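Notas para la charla – Taller de robótica, trabajo de fin de curso
Octubre de 2024

Diapositiva 1. Título y saludo. No leer el título en voz alta, que la sala sabe leer. Presentar al grupo: Fliter, equipo de 4. Decir que Niall Moffat, nuestro tutor, nos dio libertad total y un presupuesto de 600 euros, dos cosas que no se llevan bien.

Diapositiva 2. El encargo. Montaje eléctrico de mesa: coger una pieza, acercarla a la caja, no tirar nada al suelo. En la propuesta de mayo escribimos que era «una tarea sencilla». Pausa. Dejar que se rían los de tercero.

Diapositiva 3. Por qué una mano con dedos y no una pinza. Respuesta oficial: las piezas tienen formas muy distintas. Respuesta real: votamos y ganó la mano. Contar que el programa se llama Custura y que el nombre nos llevó más reuniones que el planificador de trayectorias.

Diapositiva 4. La mesa de trabajo. Dejar la foto puesta un rato y beber agua.
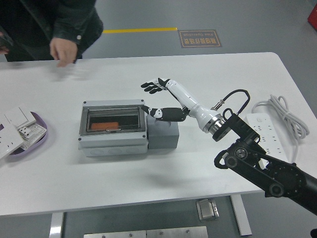

La mano sobre la mesa, con la caja de tapa transparente en el centro y los enchufes en la bandeja de la izquierda.

Señalar el pulgar, encima del bloque gris. De los cinco dedos, es el que más líneas de código se ha comido. Si alguien pregunta por los enchufes apilados de cualquier manera: en una fábrica tampoco vienen peinados.

Diapositiva 5. Resultados. Hicimos 296 intentos y salieron bien 101. Decirlo despacio y sin pedir perdón. Los fallos se reparten entre agarres torcidos y piezas que resbalan al levantarlas – el vídeo del agarre torcido dura poco, ponerlo dos veces.

Diapositiva 6. Lo que cambiaríamos. Calibrar antes de cada sesión, aunque dé pereza. Guardar los registros con fecha (tenemos una carpeta llamada «final_bueno_2» y preferimos no hablar de ella). Empezar la memoria antes que el póster.

Diapositiva 7. Preguntas. La del coste la contesta quien haya llevado las facturas. Si preguntan por el concurso Grotunar, la inscripción está enviada y esperamos respuesta. Recoger el adaptador del proyector al salir, que es del departamento y ya hemos perdido uno.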